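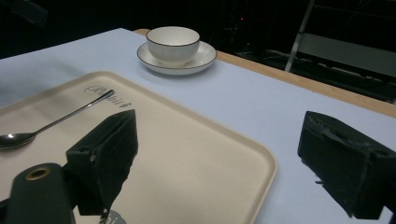 2020-07-09

**Front room walk-through, tea service side, with my comments**

OK, same list as last time, with the two lines about trays added at the end of section 2 like I promised. I did this one before opening and I had the whole place to myself, so the comments are longer than usual. Sorry! Skip to the to-do list at the bottom if you only want the jobs.

Marks: OK = fine, FIX = needs doing, WATCH = fine today but look again next time.

## 1. Cups and saucers

- [x] **Rims, run a fingertip all the way around.** OK. I went through the ribbed white teacups with the thin dark rim first because those are the ones people drink from most, and I didn't feel a single nick. The dark line is still even on all of them too, which pleased me more than it should have.
- [x] **Hairline cracks (hold up to the lamp).** OK on the ribbed ones. Two of the old Dindeck mugs have gray lines running down from the lip and I took them off the shelf. Please don't put them back! They're in the box under the register with tape across the top.
- [x] **Saucers sit flat, no rocking.** WATCH. One saucer has a very slight wobble on the tile counter but sits fine on the table, so it may be the counter. Try it again with a full cup.
- [ ] **Residue between the ribs.** FIX. This is the trouble with a ribbed cup, tea gets down into the grooves on the outside where it drips and the dishwasher doesn't always get it. A soft brush and baking soda takes it right off. I did the first shelf and ran out of patience.
- [x] **Stacking height.** OK. Cups no more than 3 high, saucers as high as you like within reason. The wide bowl shape makes these look like they'd nest nicely and they really don't, they lean.

## 2. Trays

- [x] **Corners and lip, cracks or sharp spots.** OK. I do love a rounded corner on a plastic tray. The cream rectangular one with the gray script and the little heart is in good shape and the raised lip is smooth to the touch the whole way around.
- [x] **Surface, cuts or burns.** OK on the cream one. The big brown Stekarus tray has a melted patch from the time a hot pan got parked on it, and food gets stuck in there. I moved it to the plant shelf, where it can catch drips from the ferns and be happy.
- [x] **Printing still firmly on.** WATCH. I rubbed the script with a damp thumb and nothing came away, but no scouring pads on it please. If printing ever starts to flake, the tray stops being for food, same as we did with the flowered ones.
- [x] **Warping (new line).** OK. Lay it on a flat surface and press each corner. If it clicks, it's warped, and a warped tray with a full teapot on it is how you get a lap full of tea.
- [ ] **Tray slides when tilted (new line).** FIX. All our plastic trays are slippery, full stop. A cup and saucer will start to travel at a tilt I'd call pretty mild. I'd like to order the rubbery liners from Bortolotti, the thin kind that can go through the wash. Until then, one saucer per person on the tray and the teapot gets carried separately.

## 3. Spoons and small stuff

- [x] **Spoons, pitting and rust spots.** OK. I pulled the whole drawer out onto a towel. The stainless ones are bright, you can do your lipstick in them. A couple of the thin-handled plated ones were looking tired so they've gone to the craft box.
- [x] **Bent handles.** OK. Straightened one. It was ice cream, I'd bet money on it.
- [x] **Drawer liner clean.** OK, washed and dried before I put anything back.
- [ ] **Sugar tongs.** FIX. Can't find them. I looked in the drawer, the other drawer, and the jar with the chopsticks. If you have them, just put them back and I'll never ask.

## 4. Tables and covers

- [x] **Table steady.** OK. I leaned on all the corners. The long one needed a quarter turn on one of its feet.
- [x] **Cover lies flat, nothing to catch a sleeve or a cup foot.** OK. I like the pale covers in summer, they make the white china look crisp, but a ruck in one is as bad as a bump in the road when you're setting down a full cup. Smooth it out from the middle.
- [x] **Cover doesn't hang where people walk.** OK. I'd much sooner see a bit of bare wood along the edge than have fabric drooping over somebody's knees or getting tugged by a toddler.
- [ ] **Wood edge, splinters.** WATCH. One rough place near the window end. I sanded it a little and put oil on, and I'll run a stocking over it next time to see if it snags.
- [x] **Aisle between tables.** OK. I measured 109 centimeters at the tightest point with the chairs pushed in. My own line is 100 and I won't go under it, so please don't scoot the long table back toward the wall for the view.

## 5. Hot water and cords

- [x] **Kettle cord, kinks and bare spots.** OK.
- [x] **Kettle base dry underneath.** OK, though I found crumbs. How do crumbs get under a kettle?
- [x] **Outlet by the sink trips when tested.** OK, pressed test, it clicked off, pressed reset, all good.
- [ ] **Lid on the Pusta urn.** FIX. The lid catch is loose and it'll swing open if you tip the urn to get the last cup. Don't tip it! I've put a rubber band on it for now, and no, I don't consider that a repair.
- [x] **Urn pushed back from the counter edge.** OK. It has to sit behind the tile line, spout facing in.

## 6. Light

- [x] **Bulbs.** OK except the one over the coat hooks, which I changed.
- [ ] **Far end after dark.** FIX. With only the table lamp on, the far side of the room goes almost black, and there's a step over there. I want a plug-in night light at ankle height. Cheap, easy, I'll pick one up.

## To do

1. Finish brushing the ribbed cups. Almost 4 shelves to go, so bring a podcast.
2. Order tray liners.
3. New catch for the urn lid, or a new urn if the part costs silly money.
4. Night light by the step.
5. Tongs!!

Next full walk-through is in August. If you chip something before then, write it on the back of this sheet with the date and put the piece in the taped box. I won't be mad, I just don't want to find it with my lip.

One more on the trays while I think of it: they dry standing up in the rack, not stacked flat. Stacked flat they hold water under the lip and then it runs down your wrist when you pick one up.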